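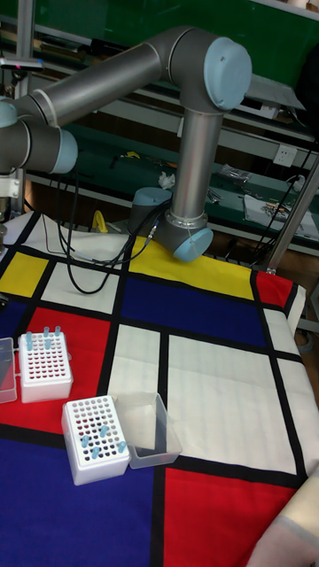
Two tube racks and a clear tray set out under the arm.

Bench rules for the tube-handling arm, revised

August 22, 2018
14 shares | 2 comments

The rules for the tube-handling bench at Curnier have been rewritten, and the new version applies to everyone who runs the arm, including people who only come over from Roussel for an afternoon. The old sheet dated from when the bench had one user. It had picked up notes in the margins, and two of those notes contradicted each other. Please take down any copy you have pinned up at your own desk.

Gaëtan Brunet and Anatole Aubert did the rewrite in June. They went through the run log first, all 296 entries of it, and marked every run that had been stopped by hand. There were 122. Most of the stops were harmless, a person pressing the button to move a rack over a little and then starting again. That is what the stop button had turned into, and it is the main thing the new rules try to change.

What follows is the text of the rules with a few comments from the two of them. The signed copy is in the Miltenel folder with the risk assessment.

1. One operator per run

The person whose name is on the log line is the operator. The operator holds the pendant, and no one else starts or resumes motion. If you hand over in the middle of a session, end the run and open a new line. Corentin Le Goff asked whether two people could share a line when one is training the other. The answer is no. The trainee can be the operator with the trainer next to them, or the other way around, but it has to be one name.

2. Set the table before power goes to the arm

Racks, tray and tubes are put in place while the arm is powered down. Racks go within reach of the gripper without the elbow having to pass over the place where you stand. The tray goes beside the rack it is used with.

Write down the layout by the colors on the cloth. "Rack 2 across red and blue, tray across white and blue" is enough. A rack may sit across a black line if the log says so. What we don't want is "same as yesterday," which appeared in the old log many times and was wrong more than once.

Check that the racks are flat and that each tube is pushed down as far as it will go. A tube that stands high is the most common cause of a bad grip. Take it out and reseat it. Don't lower the gripper to "help" it in.

3. Cables

Arm cables run off the back of the table, toward the left. Before the first run of the day, take the arm slowly to both ends of its planned path and watch the cables as it goes. Slack is fine. A loop that can reach a rack is not, and it gets tied back before you go on. Don't use tape on the arm itself — it leaves glue on the joint caps and Anatole has to clean it off.

4. Speed

Any new or edited program is run at the slow setting, twice, start to finish, before it is run at working speed. An edit means any edit, including a changed rack position. People have argued that moving a pick point by the width of one hole shouldn't count. It counts. 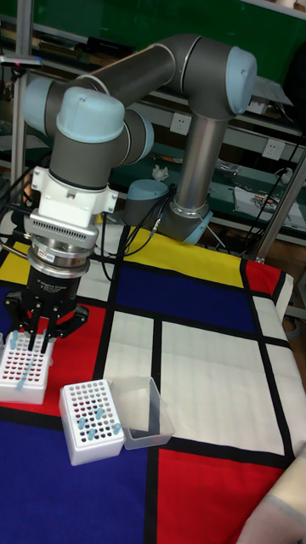
Gripper low over the left rack, with the second rack and the clear box alongside.

The slow runs are also when you check the fingers. Look at the gripper from the side as it comes down to the rack and make sure both fingers clear the neighboring tubes. If you can't see that from where you're standing, stop the arm at the height above the rack, walk around, and look. Tubes packed close together leave little room, so where the work allows it, space them out.

5. Stopping

There are now two kinds of stop, and they are logged differently.

A pause is for changing your mind. Use the pause on the pendant, wait until the arm is still, and write "P" in the log. You may resume without repeating the slow run if nothing on the table has been moved.

A stop is for anything you didn't expect: a dropped tube, a touch, a noise, a cable in the wrong place. Use the red button. Write "S" and one line about what you saw. After a stop, the arm goes back to its home position at the slow setting, the table is checked, and the program is started from the beginning.

Gaëtan's comment on this one: "I don't mind how many S lines there are. I mind when I can't tell them from the P lines." No one will be asked to explain a high number of stops.

6. Hands

Hands stay off the table while the arm has power, with no exception for a paused arm. This is the rule people like least, because straightening a rack takes a second and powering down takes longer. Timothée Rolland timed the restart and has asked Hisell, who look after the controller, if it can be made quicker. Until there is an answer, please take the extra time.

If a tube tips over or comes open, power down first and then follow the spill sheet. Leave the gripper where it is if moving it would drag the tube. 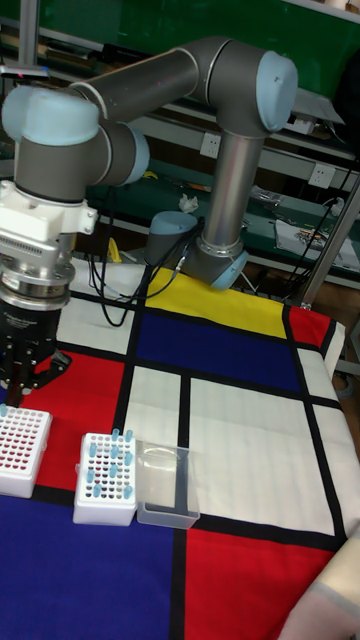

7. Leaving the bench

Don't leave the arm standing over a rack when you go, even for a short break. Send it home, power down, and put the pendant on its hook. Tubes go back to wherever your own protocol says they belong. Racks can stay out if you are coming back the same day and your name is on the log.

The gripper fingers are wiped at the end of each session. They are inspected for wear every 3000 picks, and the count is kept on the inside cover of the log. Add your picks to it before you sign off. If the count goes past the mark during your session, finish the run you're on and then call Anatole.

Sign-off

Everyone who uses the bench needs to sign the new sheet. Gaëtan Lefèvre has the list. Visitors sign on the day, after one supervised session. Questions about rule 6 should go to Timothée, and everything else to Gaëtan Brunet.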